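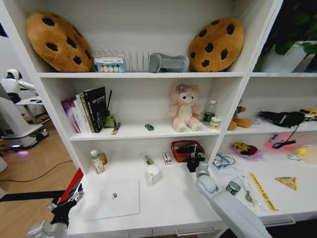 Surely it does people good to own less, one reader wrote after my last column, and if it takes a paid stranger to get them started, where is the harm? It's a fair question and I've been chewing on it for a few weeks. I still don't think the business of tidying other people's houses deserves the respect it now gets, and I'd like to set out why.

I should say where I'm coming from. In November my household paid $2436 to a firm called Clellier to "reset" three rooms and a hallway. We had moved to Gonia the winter before and the boxes had started to look like furniture. Two pleasant people came, over several visits, and asked us to hold things and talk about them. They folded our towels into thirds. They left a 200-page binder with tabs. I have nothing bad to say about the way they worked, and the towels looked very smart.

By June 2019 the towels were back in a heap, and I had begun to wonder what I'd paid for.

The claim these firms make is a big one. They don't say they will clean out your cupboards, which is a job with a clear start and finish and a price you could compare with the next outfit's. They say a calm house makes a calm mind. The Clellier brochure promises "room to breathe" and "a home that knows who you are". I read that last one aloud at the kitchen table and got a laugh, but somebody was paid to write it and plenty of us are paying to hear it.

Is it true? I've looked for decent evidence and what I've found is thin. People who say their homes are messy also say they feel more stressed. Fine. People who are run off their feet have messy homes. Anybody with small children and a full-time job could tell you which way that one goes, and a set of matching baskets doesn't give you back an hour in the evening. If you want the mess gone, a shorter commute would do more for it.

Then there's the matter of what counts as mess. Open shelves are the great test. The photos in the brochures show a vase, three books with pale covers and a lot of empty white. Real shelves hold what people own, and what people own doesn't match. There's a toy next to a bill next to something that belongs in the kitchen. I have been taught to see that as a problem. I don't remember my grandparents seeing it that way. They had a dresser with string on it, and batteries, and the good scissors, and everybody knew where the good scissors were.

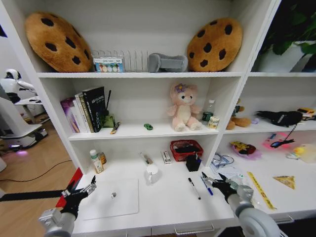 Open shelving, with two cookie cushions and a wire dish rack on top.

The rule we were given was "like with like". Kitchen things in the kitchen, soft things with soft things, paper in one spot. It sounds so sensible that I nodded along. But a house isn't a shop. In a shop you want a stranger to be able to find the batteries. At home I want to find them, and I'm used to them being in the bowl by the door, where I put them when I empty my pockets. After the reset they lived in a labelled tub on a high shelf in the laundry. I bought new ones twice.

Which brings me to the tubs. For an industry that preaches owning less, it sells a great many containers. Our invoice had $980 on it for drawer dividers, lidded boxes and a turning tray for the spices, and that was on top of the labour. We got rid of eight bags of belongings and took delivery of a car boot full of plastic to hold what was left. I asked whether we could use shoeboxes. We could, I was told, but people who use shoeboxes tend to slip. I'd like to see the figures on that.

And what doesn't go in a tub goes somewhere else. Clellier passed us a discount code for Zoseck, which rents storage units by the month out past the ring road. I don't say there's anything crooked in it. Builders recommend plumbers. But consider what's being offered: first you pay to be told that the camping gear is weighing on you, then you pay every month to have it weigh on a concrete floor in another suburb. The camping gear hasn't changed its mind about anything. When we did want the tent, it was a forty-minute drive each way, and we stayed home.

I'll give the other side its due. Some people are truly stuck. After a death, or a bad stretch of health, a house can fill up past the point where the person in it can cope, and a kind outsider with strong arms is worth every cent. I would happily see councils pay for that. The tool library at Mac an tSaoi is another thing I'd back, as it deals with the actual trouble, namely that every house on my street owns a drill and uses it twice a year. If you'd like fewer things in the cupboard, being able to borrow them is a pretty good start. It costs next to nothing and it has no brochure.

What I object to is the ordinary case being sold as the sad one. Most of us have a bit too much stuff and a bit too little time. That's dull, and there isn't much money in it until someone makes us ashamed. So the drawer that won't quite close becomes a sign that you're avoiding something. I was asked, kindly, what I was holding on to. It was a waffle iron.

To the reader who asked about the harm, then: it's mostly the money, and some of it is the feeling of having failed at towels. You may have had a better time of it, and if the baskets are still working for you after a year I'd be glad to hear it. Ours are in the shed. The binder is propping up the short end of the workbench, and I've moved the batteries back to the bowl by the door.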